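Drullen gym cleaning set, README

last edited December 4, 2023, Fabrice Lecomte

Quick version. Pictures and written notes of people wiping down and tidying free weights in gyms. Barbells mostly, then loose plates, collars, flooring. 362 pictures, 1393 note lines. One tab-separated notes file, one folder of pictures, this readme. That's the lot.

What it covers

Bar cleaning: cloth on shaft, cloth on sleeve, brush on knurling.
Plates: sliding on, sliding off, stacking, wiping rims.
Floor: rubber tiles, chalk, sweeping, the seams where the chalk collects.
Putting away: bars back to the rack, plates back to the tree.

Not covered: cardio machines, mirrors, showers, benches (benches were started in May and dropped, notes were too patchy to keep).

Where it comes from

Two gyms, Brenar and Wibisono. Brenar is the bigger one, older bars, more rust. Wibisono has newer stuff and less of it. Both have rubber floors so don't use the floor to tell them apart, people tried. Site column in the notes file says which is which for most rows. Where it's blank we don't know, don't guess.

Notes file columns

row: running number
site: brenar, wibisono or blank
item: bar, plate, collar, floor, rack
part: see word list
action: wipe, brush, lift, slide, hold, put down
tool: cloth, brush, bare hand, none
comment: free text, whoever wrote it

One picture can have several rows. Most do. A hand holding the bar still and a hand wiping it get one row each, so left and right can disagree on action and that's fine.

Word list, please stick to it

sleeve: the thick smooth end where plates go
shaft: everything between the sleeves
knurl: the rough part of the shaft, for grip
bare shaft: the smooth shiny part
tape: anything wrapped on the shaft, cloth or grip stuff, any color
hub: metal middle of a big plate
small plates: thin metal discs, whatever the weight
big plates: the large ones, rubber or iron

Old rows still say "collar" for small plates pushed up together. Fixed most of them. Search for collar before you count anything.

How we wipe a bar, so the action words make sense

Bar on the floor or in the rack, both ok. Dry cloth first along the shaft, end to end. Brush on the knurl, short strokes across the grain, knocks the chalk and skin out. Then cloth again with a drop of oil, 30 seconds or so is plenty per side. Sleeves last. Don't oil the knurl heavily, people slip. Taped sections: leave the tape on, wipe next to it, note it as tape. If plates are on you can leave them, just hold them so they don't creep along the sleeve.

Cloths get washed seperately from the gym towels. Oil stains.

Known problems

Cloth vs. towel. Two people wrote towel for everything. Merged into cloth now.
Wipe vs. hold. From a single picture a cloth pressed on a bar could be either. Rule: cloth in contact with metal = wipe, unless the comment says otherwise. Not a perfect rule.
Shadows. Under the overhead lights hands throw dark shapes on the rubber, and a few rows had these down as "black mat". Deleted where found.
Weights in the comments are wrong fairly often. Numbers on the thin plates are hard to read. Don't rely on them.
More than one bar in view. Row should be for the bar being touched. The others go in only if there's tape or a plate worth noting.
Spelling in comments is as typed. Knurl has at least five versions.

Versions

1: Brenar only, no part column.
2: added Wibisono, part column, word list above. Use this one.

Version 1 is still on the Protus share for anyone who built on it. Row numbers don't match between the two, sorry.

To do

finish the collar fix
second pass on blank sites
decide if racks get there own parts
benches, maybe, if somebody wants to do the notes

Use

Free inside Drullen, ask first for anything else. If you find a bad row send me the row number and what it should say, not a screenshot of the whole file please. Corrections go in at the end of the month.

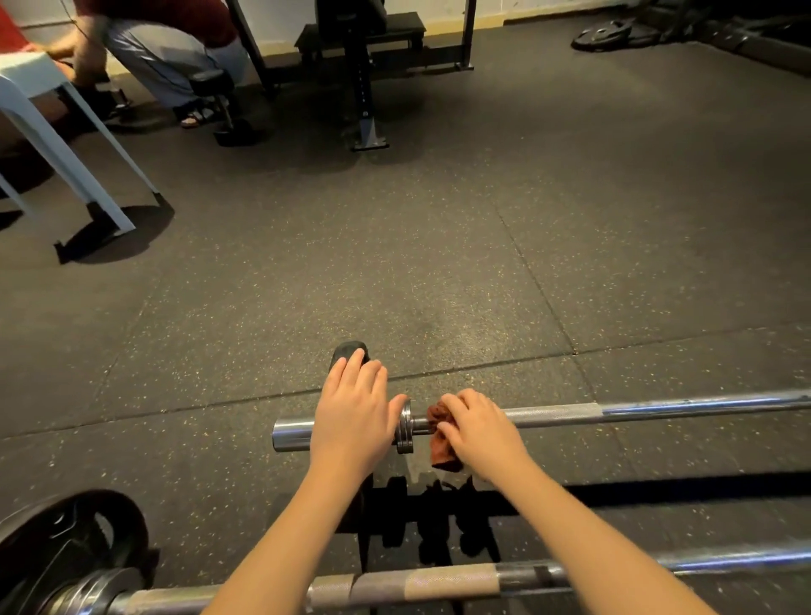
Anything sent after that waits for the next round.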